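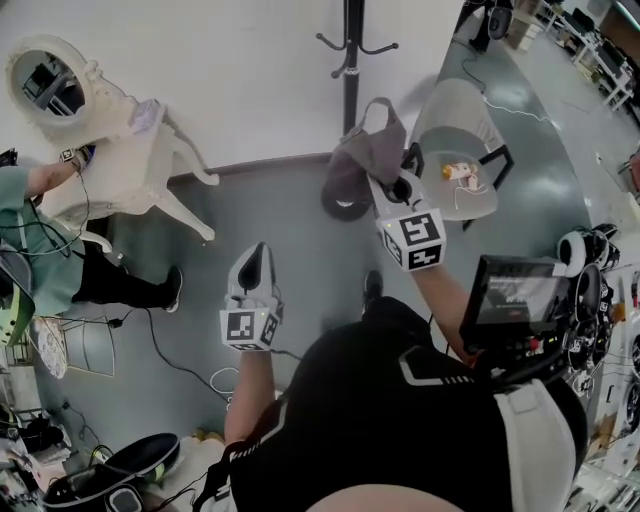
Chapter 6
Collecting Demonstrations

6.1 Why examples come first

The earlier chapters treated the training set as given. A learner received pairs of observations and actions, and the question was how to fit a function to them. In practice the pairs have to be produced by people, one task at a time, and the way they are produced sets a limit on everything that follows. A model trained on demonstrations in which the hand always approaches a handle from the left will have little to say about a handle that can only be reached from the right.

This chapter covers the gathering of examples for manipulation tasks. It assumes that the reader knows the notation of Chapter 2 and has worked through the material on coordinate frames in Chapter 4.

By a demonstration we mean a single recorded attempt at a task, from a defined start to a defined end, carried out by a person. A set of demonstrations of the same task is a collection. The person is the demonstrator, whether or not the same person also runs the recording equipment.

6.2 Three ways to record a demonstration

In teleoperation, the demonstrator drives the robot from a distance, and the robot's own joint readings are recorded. The actions are exact, but the work is slow, and the demonstrator loses most of the sense of touch. In kinesthetic teaching, the demonstrator takes hold of the arm and moves it through the task. Joint readings are again available, but the demonstrator's body is often in view of the cameras, and two-arm tasks are hard for one person to guide.

In the third method no robot arm takes part. The demonstrator carries a gripper in each hand and performs the task directly. Each gripper has the same fingers as the one that will later be mounted on the arm, and it bears a block printed with fiducial markers so that its position and orientation can be recovered from camera views. A task such as lifting a bag by its handle can be recorded in a furnished room at close to the speed of ordinary work.

The third method moves the difficulty elsewhere. A human arm can reach poses that the robot arm cannot, and nothing in the recording prevents it from doing so. Section 6.5 describes how such demonstrations are found and removed.

6.3 Markers and tracking

A fiducial marker is a flat pattern whose corners can be located in an image and whose identity can be read from its interior. Given the printed size of the marker and the camera parameters, four corners are enough to compute a pose. A single flat marker is lost when it turns away from the camera. Placing markers on several faces of a block reduces this problem, provided that the relation between the faces is known.

Marker tracking fails in a few regular ways. Fast motion blurs the corners. A sleeve, a strap or the carried object may cover the block. When a marker is seen nearly head-on and occupies few pixels, two poses may explain the image almost equally well, and the estimate can flip between them. The last failure is the most harmful to training, as the resulting poses are individually plausible. A limit on angular velocity between consecutive images will catch most of these cases.

6.4 A running example

The chapter refers throughout to the Fludora collection, recorded for a household carrying task by a group under Tarun Rawat. The plan called for 1,000 demonstrations. Of these, 985 were recorded to completion, and the remainder were abandoned when a tracker dropped out before the end of the task. Roughly 81 percent of the completed demonstrations passed the checks in Section 6.5.

The group made three decisions that the reader should keep in mind. The start position of the object was changed before every demonstration. Furniture was moved between sessions, but not within one. Failed grasps followed by a successful second try were kept and labeled as recoveries. The effect of the third decision on the trained policy is taken up in Chapter 9.

6.5 Checking a collection

Each demonstration should be checked before it enters the training set. The minimum checks are as follows.

Time stamps from all sensors increase steadily and overlap over the whole task.
Both gripper poses are available for the full interval, or gaps are shorter than the limit set in advance.
Every pose can be reached by the target arm.
Finger opening agrees with the visible state of the fingers at the start and at the end.

The third check requires a model of the arm and a choice of where its base will stand. A demonstration rejected for one base position may be accepted for another, so the raw recording should be kept in either case. We begin with the time stamps.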